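Test Technician (Manipulation Faults) - Jovdale site

Team: Grasp Reliability
Reports to: Sinéad Nic Aodha
Contract: fixed term, 11 months, full time
Start: May

Background to the post

Heitmann builds and services two-finger grippers for light sorting work. Since the last controller update, the Nellby arm has shown an intermittent fault in which the fingers open without a command while an object is being held. The log records the grip as closed throughout. No alarm is raised and the arm carries on to the drop position with nothing in it.

The fault was logged 19 times before testing was stopped. In two of those runs the object fell outside the marked area, and in one the arm did not halt when the light curtain was broken. The second matter is being treated as a safety defect in its own right. All work on the cell is now done at reduced speed with a second person at the stop button, and this will remain so until the cause is known.

We need a technician to run the repeat tests, keep the records and help narrow down the cause. The work is slow and much of it is repetitive. Each run begins from a laid-out table with mixed household items and toys, chosen to differ in shape, surface and stiffness.
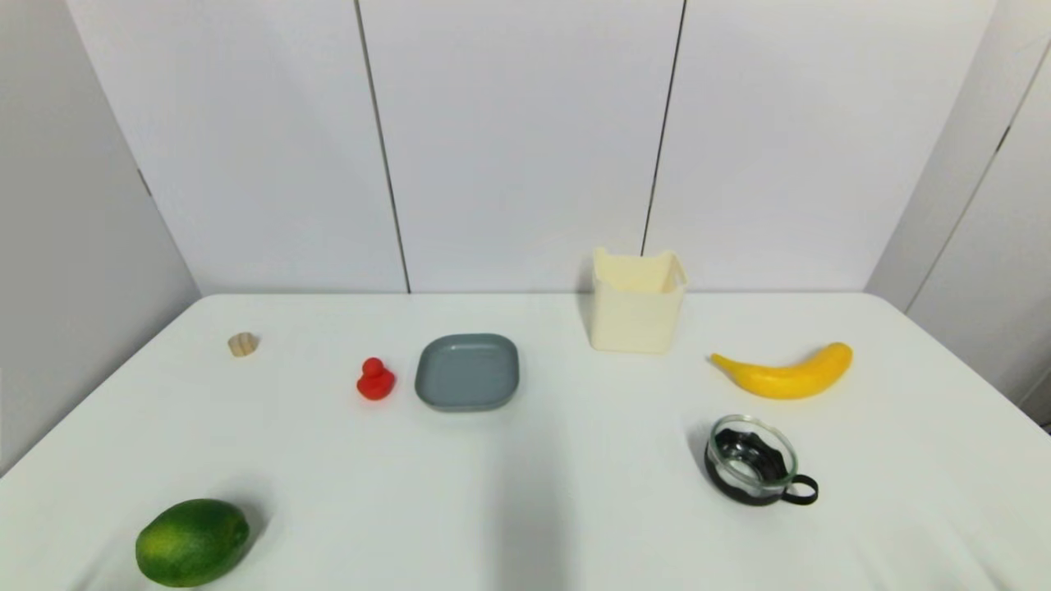
Table layout with lime, duck, dish, container, banana and glass cup.

Main duties

Set out the table to the printed layout and check it before every run.
Run the grasp sequence in sets of 30 and record each result by hand as well as in the log.
Note any difference between what the log reports and what the fingers did.
Inspect finger pads, fasteners and cable runs at the start and end of each shift.
Swap controller boards and sensor leads when asked, one part at a time, and label what comes off.
Test the stop circuit before the arm is powered, and sign the sheet.
Write a one-page fault note after each uncommanded release.

Where the investigation stands

Knut Mühlbauer has ruled out the supply voltage and the finger springs. The remaining suspects are the position sensor in the gripper body, the cable that passes through the wrist joint, and a timing error in the Rornar software that passes commands to the controller. The cable is the current favourite, but the fault has also appeared with the wrist held still.
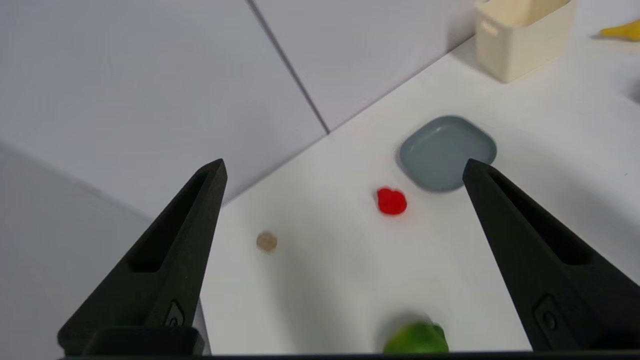
Wrist camera footage is the main evidence we have, and the successful candidate will spend a good part of the week going through it. Both fingertips stay in view, so finger movement can be compared with the logged position one picture at a time. The view has limits. A fingertip can hide part of whatever stands behind it, as the right one does with the grey-blue plate, and things very close to the camera, such as the green item low down between the fingers, come out blurred. Where the footage does not settle a question, the run is marked "unclear" and repeated. It is not counted as a pass.

What we are looking for

Essential:
Experience of testing or maintaining electrical or mechanical equipment.
Safe working habits around moving machinery, including lock-off.
Clear written English. Fault notes are read by people who were not present.
Willingness to stop a run when something looks wrong, and to report your own mistakes.

Useful:
Basic scripting for sorting log files.
Previous work with robot arms or other automated handling equipment.
Experience of tracing intermittent faults in cables and connectors.

A degree is not required. Full training on the cell is given, and no one works on it alone at any stage.

Hours and conditions

The working day is 8.30 to 16.30 with a half-hour break. The cell is not run outside these hours. The post is based on site and cannot be done from home, although footage review may be done from the office upstairs. Safety shoes and eye protection are provided. The job involves long periods of standing and some lifting.

Pay is on the technician scale and depends on experience. The scale is sent out with the application form.

How to apply

Ask for a form from Sabine Voß in the Jovdale office. Return it with a short account, no longer than one page, of a fault you helped to trace - what was seen, what was tried, and what was found. An account of a fault that was never solved is acceptable.

Interviews are held on a Monday and include a practical test of two hours. Candidates will be given a log and a set of footage from the same run and asked to list where they disagree. Questions about the technical side of the post should go to Knut Mühlbauer. Questions about access to the building or changes to the practical test should go to Sabine Voß.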